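I caught up with the woman behind Wovora over iced coffee one afternoon in August, and she'd already kicked her shoes off under the table. She makes bridal hair combs and veils out of a back room in Stendden, and I've wanted to pick her brain ever since my cousin wore one of her combs (and I cried through the entire ceremony).

"I started with 30 combs and a card table at a craft fair," she told me. "Sold four. My mother bought one of them!"

These days she takes on eight brides a month and won't budge on that. The beading is all done by hand, and a long veil can eat up a whole week. The one she's proudest of has 2539 seed beads along the hem, and she knows that because the bride asked her to put the number on the invoice.

I had to ask about color, with all the rust and plum weddings coming up. Does the comb need to match the bridesmaids? She made a face. "Match your earrings. Or your shoes, if you're a shoe person. I had someone mail me a napkin from the reception hall and I thought, well, okay, I can work with a napkin."

She gets her wire from Gaillard and her tulle from a little mill shop out in Dilorgate, where they still cut it while you wait and talk your ear off. I'm already planning a drive.

Her one plea to brides is to order early. "Give me about three months. People book the cake before they think about their head, and then I get a call at midnight."
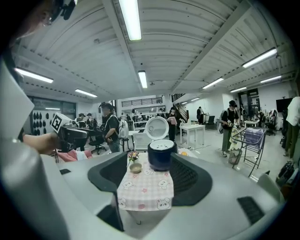
I asked if she takes those midnight calls and she laughed so hard she had to put her coffee down. She does, mostly. She also does repairs, so if your grandmother's veil has been sitting in a box, bring it in before you decide it's too far gone. Mine's going over next week.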